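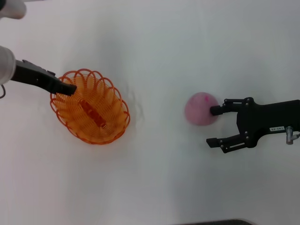
Foto: Gwilym Skyrme / Rameo

Preguntas frecuentes sobre las cestas de alambre

Desde que abrimos el rincón de cestas en Rameo nos escribís muchísimo (¡y nos encanta!), así que hemos juntado las dudas que más se repiten. La cesta naranja de la foto es ovalada, con el borde de bucles, como pétalos. Nos tiene enamorados.

¿Para qué sirve una cesta tan abierta?
Para todo lo pequeño que acaba rodando por la mesa: pelotas, ovillos, pinzas, los juguetes del gato... Lo mejor es que ves lo que hay dentro sin vaciarla. Yo tengo una en la entrada y otra junto al sofá, y ya le he echado el ojo a un hueco del baño.

¿Se cuelan las cosas entre el alambre?
Las muy finas, sí. Para botones, agujas o gomas de pelo, poned antes un pañuelo o un círculo de fieltro en el fondo.

¿Puedo poner fruta?
¡Claro! Limones y mandarinas quedan preciosos. Con fruta blanda (higos, melocotón maduro) mejor un paño debajo, que el alambre deja marca.

¿Cómo se limpia?
Un pincel seco para el polvo de las espirales y, si hace falta, un paño apenas húmedo. Secadla bien después. Nada de lavavajillas, por favor.

¿Con qué colores combina el naranja?
Con más de los que parece. Sobre blanco resalta una barbaridad, y con una pelota rosa al lado, como en la foto, la mezcla nos parece alegrísima. Rhodri Foulkes, que lleva la sección de color, la defiende también con verde oliva.

Se me ha deformado un bucle, ¿tiene arreglo?
Casi siempre. Se endereza con los dedos, poco a poco, empezando por la parte más abierta. Si usáis alicates, envolved las puntas con cinta para no rayar el color.

¿Cuánto peso aguanta?
Depende del grosor del alambre. En las pequeñas de casa no paso de 300 gramos cuando las cuelgo; apoyadas en la mesa me preocupa bastante menos.

¿Dónde guardo las que no uso?
Boca abajo en un estante, sin nada encima. Si las apiláis, meted una hoja de papel de seda entre una y otra o se enganchan los bucles.

¿Puedo mandaros fotos de las mías?
¡Por favor! En agosto publicamos las primeras y queremos muchas más. Dejadlas en el formulario de contacto y contadnos qué guardáis dentro.

Página actualizada el 19 de octubre de 2026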